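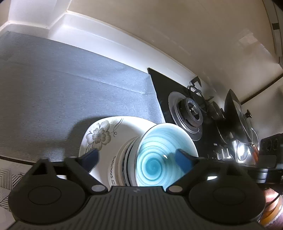

The Office of Household Inventories at Gredovville required that every kitchen be recorded before the keys were surrendered. Osvaldo Miranda, Inspector of the second grade, had completed 36 such records since January, and he began the Grovholm apartment in the prescribed manner, with the crockery. He entered one large plate with a gray flower, several white bowls, one of them bearing the word "Delicious," and one shallow bowl with a turquoise spiral inside. Under "Location" he wrote: on the counter, beside the gas cooktop.

The form provided a line for remarks. Miranda had never used it.

"The spiral bowl was my mother's," said Daiane Brito, the departing tenant. "The Office may have the others."

He informed her that Article 18 made no provision for the division of a stack. She replied that she had read Article 18, and that it made no provision for mothers either.

The Inspector consulted the article. He then uncapped his pen and wrote on the line for remarks, in the small upright hand the Office preferred: "One bowl, shallow, not the property of the apartment." He signed it, and asked her to show him the linen.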